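Paid folding at home – we're after people in Flatdale and Ashby

I'm looking for up to 11 people to record everyday laundry jobs with our hand-held gripper, so our learning system has real homes to copy from. You'd do 60 short goes over 6 evenings: jeans, tops, towels, whatever you own. Don't tidy up first – ordinary clutter suits us fine. 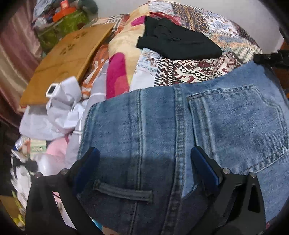

Do I need to know anything about robots?
Just how to fold your own clothes, and we'll teach you the gripper in Akley.

Apply by 21st August.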